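Notes for the Undholm visit

Course handout, week before and week after. Read the first half before you get on the bus, please, and bring the second half to the discussion section.

So, every fall I take this class out to see some robots in person, and every fall somebody asks me why we can't just watch the video. We will watch the video too! But you've spent a month with me drawing arms as stick figures on a whiteboard, and a stick figure has no cables, makes no noise and never has to share a table with somebody's keyboard. I want you to stand next to one for an hour and then come back and look at your homework again.

The place we're going is the Undholm open day, in October as usual. It's a working lab that opens its doors for an afternoon, so don't expect a science museum. People will be busy. They are friendly and they like questions, but if somebody is staring hard at a screen, give them a minute. Doors open at 1:00 p.m. and we have the demo room to ourselves until the next group comes through, so be on time.

What to wear and bring

Closed shoes. Tie back long hair. No dangling lanyards, and that includes the nice one the department gave you. Bring a notebook and something to write with. Phones are fine in the hallway and fine in the demo room as long as you stay behind the floor line. I'll have tape measures and a few stopwatches (the cheap ones, they beep, sorry).

Things to know before we go

I'm not going to repeat all of lecture 3, but you'll enjoy the day a lot more if these are fresh in your head.

Reach. An arm has a shape of space it can get its hand into, and that shape is always weirder than people expect. There's usually a dead spot close to the base, where the arm would have to fold up on itself. There's also an outer edge where it can technically get there, but only with everything stretched out straight, and it moves badly when it does. When you look at a table with an arm on it, try to guess where the comfortable zone is. Then see where the people who run it put their objects. I'd bet they agree with you.

Frames. Remember how annoyed you all were with the coordinate frames problem set? The arm has its own idea of where zero is. The table has another. If there's a second arm, it has a third. Somebody has to sit down and work out how those line up, and if they're wrong by a little, the gripper closes on air right next to the cup. Ask the people at Undholm how they do this and how often they redo it. I've asked two years running and gotten two different answers, both good.

Speed. Demo robots are slow. People are always let down by this. Part of it is safety, part of it is that slow motion is easier to get right, and part of it is that the arm may be waiting on a computer to make up its mind. With your stopwatch, try to separate moving time from waiting time. I really mean this one, it's worth 20 points on the write-up.

Stopping. Every arm you see will have a way to stop it in a hurry. Find it. Find it before you look at anything else in the room, in fact. It's a good habit for the rest of your working life.

The talk

There's a short talk at the start from the Vovaneo group, who work on getting arms to do kitchen and household jobs. Their slides get pretty mathy around the middle. If you get lost, hang on, they come back to pictures. The part I'd like you to listen for is how they decide that a task is finished. Picking up a slice of bread sounds like one job until you have to write down exactly when it's done. Is it done when the gripper closes? When the bread leaves the counter? What if it squashes? Last year we argued about this the whole ride home and I loved it.

They'll also talk about repeats. If an arm does something once, you've learned almost nothing. If it does it 100 times from different starting spots, now you can say something. You'll hear a number like 1000 thrown out for training runs and I'd like somebody in the group to ask who resets the table in between. (It's a person. It's very often a tired person.)

The demo room

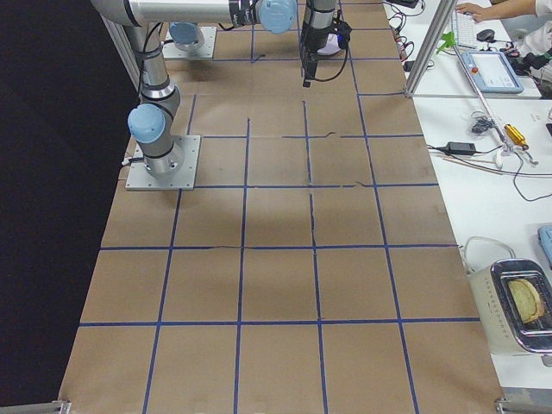

Czarnecka

Okay, notes from after the visit. I wrote these up the same night, so forgive the mess.

The grid was what most of you asked me about on the way out, so let's start there. It's brown kraft paper with dark blue tape on it, and I think it's a great teaching tool precisely for how plain it is. With squares on the table you can say "put the cup in the second row" and two people will put it in the same place. Some of the tape lines wander a bit and the paper has creases and a few tears in the middle rows. For discussion: how much does that matter? If a person uses the squares to place things by eye, what size of error can you live with? If you wanted to measure the arm's accuracy using those same lines, would you trust them? Write me a paragraph on each.

Next, the bases. Both arms sit on square silver plates right on the grid, one farther back than the other. Sketch the table from above in your notebooks and draw your best guess at each arm's reach. Shade where the two overlap. That overlap is where two arms can help each other, and it's also where they can whack each other, so you need a plan for who goes first. We'll do the simple version of that plan in class, with two volunteers and a lot of string.

The gripper on the far arm was hanging straight down over the paper, and a bunch of you drew it that way without my asking. Nice! Coming from above is the easy approach for lots of objects. Now think about the toaster, over on the white desk beside the grid, with the slice of bread standing up in the slot. From above looks good there too, but the slice only sticks out part of the way. What does a gripper have to hold on to? How wide should it open? What happens if you're off by a little to one side? This is problem 1 on the new set and I want a drawing with it.

And the stop button. The red one is on the teach pendant, top left corner, and the pendant was lying on the desk near the aluminum post. Full marks if you found it. In your write-up, say where you'd want the pendant to be if you were the one running the arms, and where you'd stand.

One more thing, and then I'll let you go. Look at how much of that desk is cables, the power adapter, the keyboard and mouse, a yellow hand tool. Your budget sheets for the Pornach project have a line for the arm and a line for the gripper and nothing else on them. Please fix that before you hand them in!

Due next session: the reach sketch, your stopwatch table, the two grid paragraphs and problem 1. Stopwatches go back in the box by my door, and I'm still missing 3 of them.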